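How Does a Robot See a Spoon?
Zarholm Science Center – Young Learners' Pages

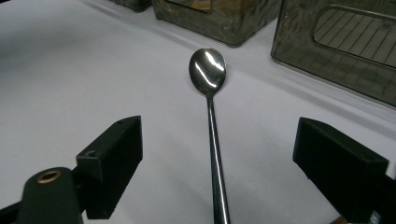

A spoon between the two open fingers of a hand-held gripper.

Picking up a spoon is easy for most people. For a robot, it is a job with many steps, and the software must take care of each one.

Step one: finding the spoon
A camera sends the computer a picture made of tiny colored dots called pixels. The computer does not know which dots belong to the spoon. A program must work that out, and this part of the software is called perception.

Shiny things are difficult. A polished spoon acts like a curved mirror, so bright streaks of light may appear on it. The program must learn that a streak is part of the spoon and does not belong to some other object. See-through boxes can be confusing as well.

Step two: making a plan
Next, the planning program chooses where the fingers should go. A spoon has a thin neck and a wider bowl. The program compares several places to hold it and selects one.

Step three: moving
The control program tells the motors how far to turn. It checks the position again and again – many times each second – and makes small corrections.

Learning from examples
At the Gorberg Laboratory in Brirnesberg, people use hand-held grippers to show a program called Sugden how objects are picked up. Sugden has studied 3,156 short recordings. Of these, 2,000 show kitchen items, sorted into 13 groups.

Try it yourself
Place a metal spoon under a lamp and look at the back of the bowl. Turn it slowly. Which bright spots move, and which parts of the spoon keep their shape?

Words to know
Pixel: one small dot in a digital picture.
Gripper: a tool with fingers for holding things.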